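Progress report to Nabil Aoun, Cirkesow fund
Equipment planning, April 2021

Dear Nabil,

Thank you again for your patience over the winter, and for the kind note you sent with the last payment – it went up on the office wall in Plesstead. We have now settled most of the equipment list, and I'm happy to say we are still inside what you gave us. The hand-held grippers come first, with 2,000 set aside for them. Another 600 goes to spare finger pads and bolts, which we left out of the October budget and shouldn't have. Matić has quoted us nine weeks on the spares, a bit longer than we'd hoped, but they have always been good to deal with. 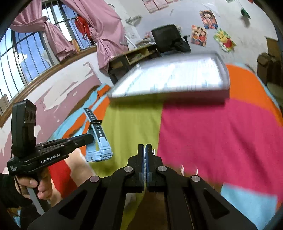

Will we need to ask for more money this year? We don't expect to, as long as the Cokesel quote for storage drives holds.

The one item still open is the carrying cases. I have a price of 40 each and would love your thoughts before we order.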